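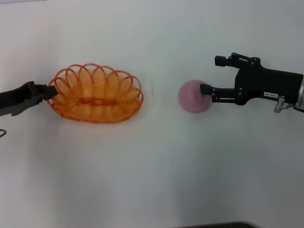
Flestport Product Setting and Surfaces Group
Minutes of the December meeting
Held in the upper meeting room, Clustside. Meeting opened at 14:05.

Present: five members, with one from the Pryor stores joining by telephone for items 2 and 4.
Apologies: two received and noted.

1. Minutes of the previous meeting

Accepted with one correction. Under item 6, "gloss" should read "matt" in both places. The corrected copy is to replace the one in the shared folder.

2. Matters arising

2.1 Shelf labels at Pryor. Done, apart from the lower bay, where the old labels will not come off cleanly. Stores will try warm water before ordering solvent.

2.2 Covering for the display table. Carried to item 3.

2.3 Return of the Kultthorpe samples. Still outstanding. Kultthorpe has asked for the original cartons, two of which have been flattened. Stores to ask whether plain cartons will do.

3. White surface and background

3.1 The group reviewed the white set-up used for small household items. The aim remains a background that runs into the tabletop without a visible line, so that openwork goods can be judged on outline alone.

3.2 It was reported that soft folds show in the white near the basket. Members differed on how much this matters. One view was that the folds are faint and will be lost at catalogue size. The other was that they compete with the loops of the basket, which are themselves all curves, and that the eye goes to them. It was agreed to treat folds as a fault for openwork goods and to tolerate them for solid ones.

3.3 A grey shadow towards the lower right was also raised. Moving the lamp was discussed and not agreed, as the present position gives soft shading elsewhere. A white card on that side will be tried first.

3.4 A dark strip shows at the bottom edge in one view. The covering is to be brought further forward and held under the table with tape. Clips are not to be used at the front.

3.5 Purchase of a wider covering. Two widths were quoted, 90 cm and 120 cm. The wider was preferred. Stores to confirm that the roll will fit the upright rack at Pryor before anything is ordered.

4. Orange basket

4.1 The oval basket in looped orange wire was considered for the spring sheet. Points in favour: the outline is clear against white, and the loops along the upper rim read separately as arches. Point against: on the lower and right sides the loops overlap closely and the wall becomes hard to read when the basket is set on the diagonal.

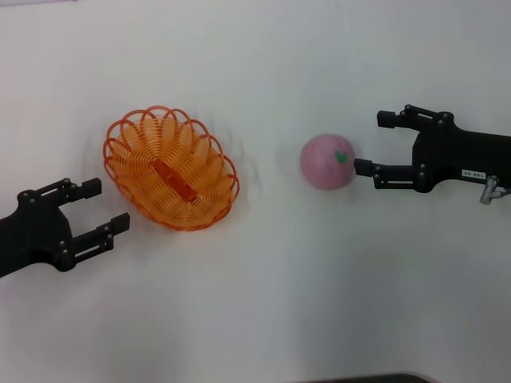

4.2 It was agreed that both positions should be kept for comparison, one with the long side level and one turned. No preferred angle was set at this meeting.

4.3 Colour cast. The basket throws an orange tint on to the white beneath it. One member asked for this to be removed in finishing. After discussion it was left alone -- the tint gives the basket some weight, and removing it through the gaps between the loops is slow work with a poor edge. To be looked at again if the printer objects.

4.4 Material. The draft entry says "wire". Stores queried this and thought the coil might be better described as plastic. The supplier's sheet is to be checked and the wording held back until then. The working title "orange wire basket" may stay on internal papers.

4.5 Stacking. Three baskets nested at Pryor had caught on each other at the rim and took some time to part. They are to be stored singly with a sheet of tissue between.

5. Pink ball

5.1 The small pink ball is retained to the right of the basket as a guide to scale. A suggestion to place it inside the basket was not taken up, as it would hide part of the woven base.

5.2 The diameter is to be measured and written on the item card. The present card gives the colour only.

6. Any other business

6.1 The tape dispenser is missing from the lower drawer. Members are asked to look in their own trays.

6.2 Heating in the upper meeting room was noted as poor again -- reported to the building office.

Actions
White card for lower right: Clustside.
Covering forward and taped: Clustside.
Rack check for 120 cm roll: Pryor stores.
Supplier's sheet, basket material: Pryor stores.
Kultthorpe cartons: Pryor stores.
Ball measured, card amended: Clustside.

Meeting closed at 15:20. Next meeting at Clustside, same room, date to be circulated.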